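Moving the mail off the old server

Thu 18 September

I finished moving my mail off the Drarmont box last night. It had been on the list since July, when the renewal notice came in and I noticed I was paying for a plan sized for a web shop I closed years ago. Notes follow, mostly so that I can find them again.

The old setup was Postside with a flat password file and one mailbox per address. It worked. The trouble was the aliases. Every time I signed up for something I made a new address, and the alias file had grown to 1,427 lines, many of them pointing at mailboxes that no longer exist.

Sorting the aliases

I pulled the recipient field out of the delivery logs, sorted it, removed duplicates and compared the result with the alias file. 604 aliases had received at least one message in the period the logs cover. I kept those and dropped the rest. A few dropped ones will turn out to matter, so the new server logs rejected recipients to a separate file, and I'll read that once a week until I get bored.

Krystyna Górecki suggested a catch-all with a filter behind it. I tried that on an earlier domain and the junk volume made the filter the main thing I maintained. An explicit list is longer but it stays put.

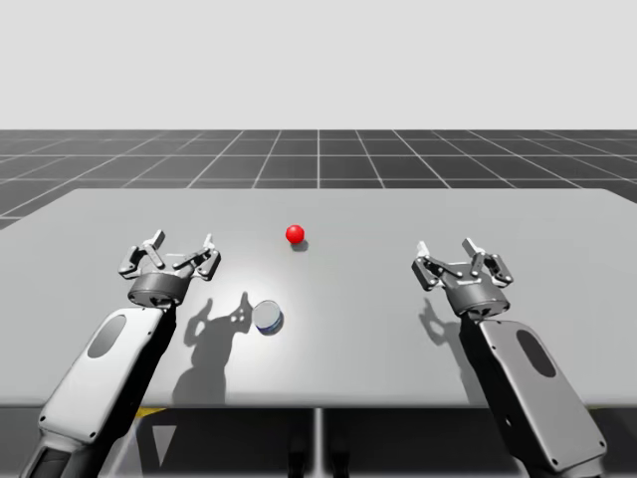 Copying the messages

The copy itself was done over IMAP, folder by folder, with a batch limit of 1,000 messages. Larger batches timed out on the archive folder. Two settings to check before starting:

Internal date. If the tool doesn't preserve it, every message arrives stamped with the day of the copy, and sorting by date received is useless.

Folder separator. The old server used a dot and the new one uses a slash. I had 3 folders with a dot in the name, and each became a parent and a child. I renamed them by hand.

DNS was the short part. I lowered the TTL two days ahead, switched the MX record in the evening and left the old server accepting mail. It stays up until the end of the billing period. SPF needed the new address added, and I still have to rotate the DKIM key.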